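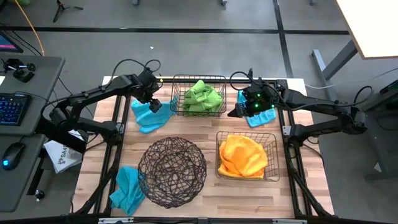 App passwords: check yours before October

Last week Amber Verbruggen wrote in to ask why her old mail program still works even though she turned on two-step sign-in two years ago. She never gets asked for a code on that computer. She wanted to know if two-step sign-in was broken.

It isn't. What she has is an app password, and she probably forgot making it.

An app password is a long random string that your mail provider creates for a program that can't handle the second step. You paste it into the program once, in place of your regular password, and it stays there. The program signs in with it from then on and never sees a code prompt. Older desktop mail programs need one. So do a lot of scanners that email you the scan, and some calendar tools.

The trouble is that an app password skips the second step for whoever has it. If someone copies it off an old laptop, they can read your mail from anywhere, and your phone will not buzz. On many services, changing your main password cancels all your app passwords at once. On others it doesn't, and you have to remove them by hand.

I went through my own accounts on Sunday and found 6 app passwords on one of them. I could account for two. One was labeled "Kanmont", the name of a mail program I stopped using long ago. Another was labeled "test".

How to check yours

Sign in to your mail account in a web browser and open the security settings. Look near the two-step options for an entry called app passwords, or sometimes device passwords or third-party access. On some services you only see it if two-step sign-in is on.

You should get a list with a name for each one and the date it was created. Many services also show when it was last used. Anything you don't recognize, delete. Anything that hasn't been used in a year, delete that too. You can't view the password itself again after it's made, so there is nothing to write down first.

If you delete one that was still in use, the program will complain that it can't sign in. Create a new app password, paste it in, and give it a name you'll understand later. "Office scanner" is good. "Mail" is not.

Do you still need one?

Maybe not. Most current mail programs open a small browser window when you add an account and let you sign in the normal way, code included. If yours does, remove the account from the program and add it again. With an IMAP account your messages are on the server and will download again – but check for any folders stored only on your computer before you remove anything. POP users should make a full backup first.

Readers who get their mail through Zerneo have a deadline. Zerneo will stop accepting app passwords in October, and programs that rely on them will stop connecting. Luuk Mertens asked if forwarding will be affected. It won't, as forwarding happens on their end.

Next issue: Mirjam Martens's question about moving saved browser passwords to a new computer.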